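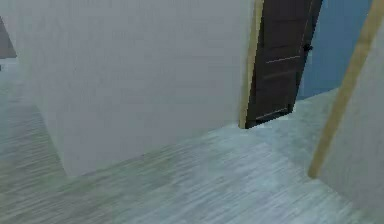

Rooms Kitchen Laundry Walls & Floors Workshop Search

Walls & Floors > Paint > Marks and scuffs

Getting marks off matte white walls

Last updated: August

Matte paint hides dents and bad plastering, but it marks easily and doesn't like being scrubbed. Rub too hard and you get a shiny patch that shows worse than the mark did. Work from the mildest method up and stop as soon as the mark is gone.

Dust first

Go over the wall with a dry microfiber cloth or a clean, dry sponge mop, top to bottom. If you skip this, the first wet wipe turns the dust into gray streaks. Pay attention to the strip just above the baseboard and the corners people brush past on the way to a doorway.

Plain water

Wring a white cloth until it no longer drips and dab at the mark. Colored cloths can leave dye behind. Blot with a second, dry cloth and let the spot dry fully before you judge it. Damp matte paint looks darker than it is.

Dish soap

Put 6 drops of clear dish soap in a quart of warm water. Dip the cloth, wring it out hard, and wipe in light strokes. Rinse with plain water, because soap left on the wall picks up dirt. This takes care of most fingerprints and food splashes.

Scuffs from shoes and bags

Try a white pencil eraser. Keep it flat and use short strokes in one direction, then brush off the crumbs. Melamine sponges work too, but they are a fine abrasive and will polish matte paint. Test behind a door first and use almost no pressure.

Grease

Cover the spot with a paste of cornstarch and water, leave it for an hour, and brush it off. Repeat if needed. Old grease near a stove may have soaked in – in that case prime with a stain blocker and repaint.

Pencil, crayon and pen

Pencil comes off with the eraser. For crayon, lift the thick part with the edge of a plastic card, then use baking soda on a barely damp cloth. Ballpoint ink usually bleeds through new paint, so seal it before touching up.

Touching up

Stir the can well and use a small foam roller if the wall was rolled. A brush leaves a different texture and the patch will catch the light. Feather the edges outward with a nearly dry roller. If the paint on the wall is more than a couple of years old, expect a slight color difference and paint corner to corner.

For filled holes, sand with 220 grit before priming. I used to stop at 120 and could always find the patch afterward.

Write the paint name, sheen and room on the lid. Ours just said "white" – we have three.

Wing-yan Mak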